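Student robot club: is a bedroom tidy-up task too easy for judging?
Asked 13 April 2023

Our club at Barajas has had the arm since January and the kids want to demo clearing a bed into a basket. The lead says it works. I've seen 2 clean runs. Is that enough to enter?

Crisóforo Figueroa
No. Two runs is luck. Ask for the log. Ours had 209 good picks out of 300 and we still placed nowhere.

Lalluvow
should be fine, judges like soft toys

Ireler
I'd doubt any success rate until I knew what the items were. Plush is forgiving, you can grab it badly and it still comes up. Something like the fuzzy yellow toy in that basket tells me very little about the grip. The green knitted pouch with the thin drawstring loop is a fairer test, so have them do 21 tries on that alone and write down every miss.
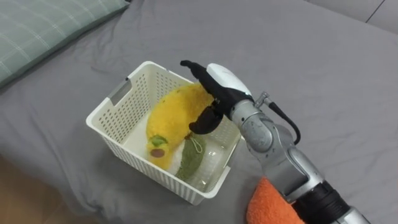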